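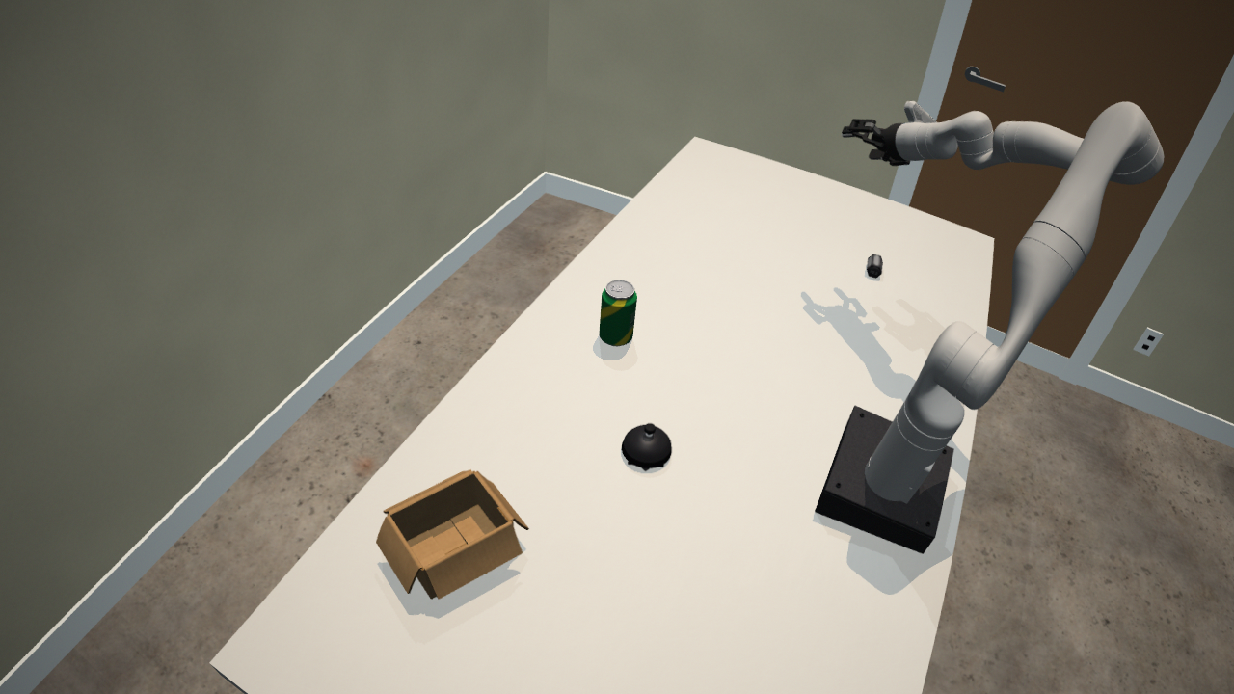

How many demonstrations does a policy need before it can pick up an object that it has met only in a few positions?

In our experiments the number of demonstrations mattered less than how differently they began. A policy trained on a small set with well spread starting layouts did better than one trained on a larger set in which the objects stood almost always in the same places. The rest of this section explains how we collected the examples so that this comparison could be made.

3. Collection of Demonstrations

3.1 Setting

All demonstrations were collected in the Trokura simulator, in a room model which we call Roda. The room contains a pale table with a robot arm mounted on a black base block. The same room model was used in every session, and we did not change the walls, the floor or the door between episodes. We decided this early, after a pilot in which both the room and the objects were varied. In that pilot we could not say from the results which of the two changes had made the policy fail.

The objects for the task family reported here are a black dome-shaped object with a small knob on top, an upright beverage can in green and yellow, and an open cardboard box. In the instructions for the operators the black object is called "the lid", and we keep this word in the paper. The task is given as one short sentence: take the lid by its knob and put it in the box. The can has no role in the task. It is there as an obstacle and as a distractor, and its position is drawn again for each layout. Some layouts also contain a small black cylinder, which is a distractor too.

We prepared 12 base layouts by hand. From each base layout the simulator makes variants by moving and turning the objects within limits that we set for each object separately. The limits for the box are the widest, so the box can stand near the base of the arm in one episode and at the far end of the table in the next. Variants in which two objects overlap, or in which the knob is outside the reach of the arm, are rejected before an operator sees them.

3.2 Operators and Control

The operators moved the arm with a hand-held controller while they looked at the simulated views on a screen. They had all done a practice session, and the practice episodes are not part of the data. An operator could stop an episode at any time and mark it as spoiled. We asked them to use this option freely. In the pilot some operators had tried to save a bad grasp with many small corrections, and the policy later learned to make these small corrections even when the grasp was good.

The speed of the hand was limited near the tabletop. Without this limit, operators often pushed the fingers against the table, and the physics engine answered with large forces that do not look like anything a real arm would feel. With the limit, the approach became slower and the episodes became longer, but the recorded forces were much more regular.

We gave no rule for the direction of approach. Most operators chose to come from above with the hand pointing down, and only a few tried a side approach when the can was far away. Figure 1 shows the kind of approach that is most common in the data. For such an object it seems a natural choice, as the knob is small and there is little else to hold.

Figure 1. Approach to the lid from above in the Roda room. The arm points down at the knob, the open box is behind and to the right of the hand, and the can stands in the foreground.
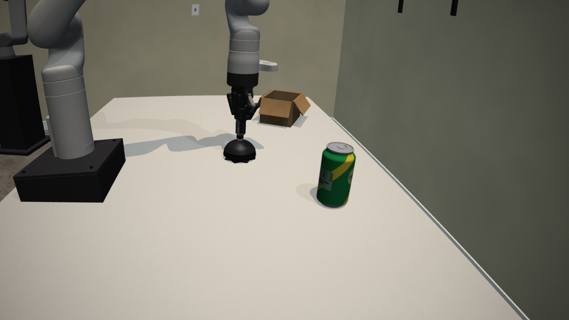

The preference for one direction has a cost. When we looked at the paths of the hand, we saw that the last part of the approach is almost the same in a large share of the episodes, and that most of the variety is in the transport to the box. A policy trained on these data therefore sees many ways to carry the lid and few ways to reach it. We considered asking the operators to vary the approach on purpose, but forced variation gave unnatural movements, and the operators reported that it made them tired. In the end we left the approach free and took the variety from the layouts instead.

3.3 What Is Recorded

For each time step we store the joint positions, the state of the fingers, the controller input and the images from 2 simulated cameras. The object positions are stored as well, but they are never given to the policy. They are used only to check the outcome and to compute the spread of the starting layouts.

The camera positions are fixed inside one episode and are moved between sessions. A consequence is that the base of the arm can be on the left in one view and on the right in another. We kept this on purpose. In earlier work with a single fixed view, the policy depended on where the shadow of the arm fell on the table, and a small change of the light was enough to disturb it.

3.4 Filtering

The collection gave 886 complete episodes. An episode was removed if the lid was not inside the box at the end, if the can had fallen over, or if the arm had stood still for a long time in the middle of the task. The last rule removed more episodes than we expected. Many pauses came at the same point, just before the fingers closed, when the operator was checking the position of the knob in the other view.

It is possible to argue that such pauses are useful, as they show care. We trained one policy with them and one without them. The first learned to wait above the lid and in several test runs it never continued. For this reason the pauses were treated as errors of collection. After filtering, 700 episodes remained, and this set is released under the name Grustari.

3.5 Division for Training

The division follows the base layouts. All variants of one base layout go to the same part, so that a test layout is never a slightly moved copy of a training layout. We know that some published sets are divided by episode, and a comparison of our numbers with theirs should be made with caution.

For the experiment on spread, we formed pairs of training subsets. In each pair one subset has few episodes with a large spread of starting layouts, and the other has more episodes with a small spread. The spread is computed from the positions of the lid and the box only. We tried to include the can also, but its effect depends strongly on whether it stands between the hand and the box, and one number does not describe this well. The subsets were chosen by a script before any training was done, and the script is included with the data together with the Achterberg evaluation code used in Section 4.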